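Villance Task Board – Frequently Asked Questions

What is the board?
A flat white rectangular board for small-part placement exercises. The surface is divided into inset areas, each outlined and each used for one kind of exercise.

Which part number do I order?
The complete board is 2594. Replacement small parts are sold as set 143.

Does it have to be screwed down?
No. Lay it flat on a level tabletop. A dark, matte surface makes the board's outer edge easier to find.

Can I swap a sub-panel?
Yes. Release the 2 clips on the underside, lift the panel out and press the new one in until it sits flush. Panels from the older Miltano board do not fit – the recess is deeper.

How do I clean it?
Wipe with a damp cloth. Do not use solvent; it lifts the outlines.

Does colored lighting matter?
Not for placement by touch. For sorting by color, use neutral white light. Under strong magenta the outlines are faint and part colors shift. 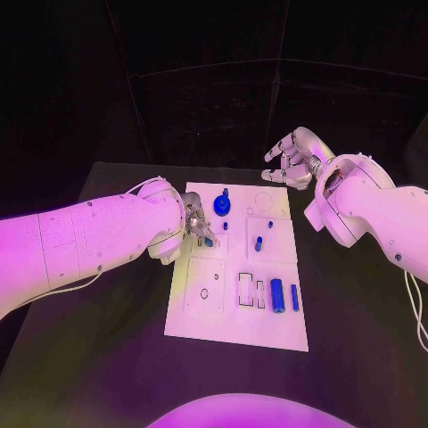
Innes Yule: We had the same trouble with the outlines. Going over them with a fine paint marker fixed it, and the marker has survived 63 cleanings so far. Does that affect the warranty?

No. Marking the outlines is permitted – keep paint out of the recesses.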